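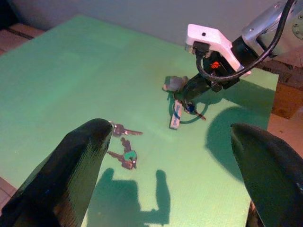 Week three, and we're onto restaurant reviewing – the short kind, 230 words, one visit, one opinion. Last year I let everybody pick their own place and I ended up reading 18 pieces on the same burger joint, so this time you're all going to Tolentino. Think about what a detail does for your reader. Three keys on a ring are just keys, but mention that one has a teal-green rubber cap on its head and I can pick out that one straight away. Do the same with the gnocchi! "Delicious" tells me nothing. Was it chewy, was the sauce sharp, did it come out lukewarm at 8 pm when the room was full?

Prices go in, and so does the noise. Don't write about the parking unless it changed your evening. And please order something you wouldn't normally touch (I had the tripe, I'd have it again).
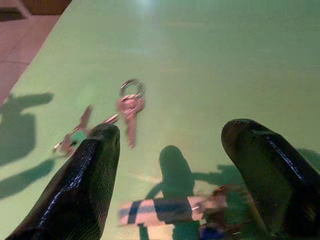
Satish Chaudhary asked whether one visit is fair to the kitchen, and reckoned a bad night could sink a good place. Fair point, and we'll argue it out properly next class. For now, say in your first paragraph that you went once, and when you went.

Reading: the Skonent and Preltance reviews in your course pack. Skip the Tratby one, it's mostly about the flavour of the bread.

Drafts to room 507 by noon, on paper.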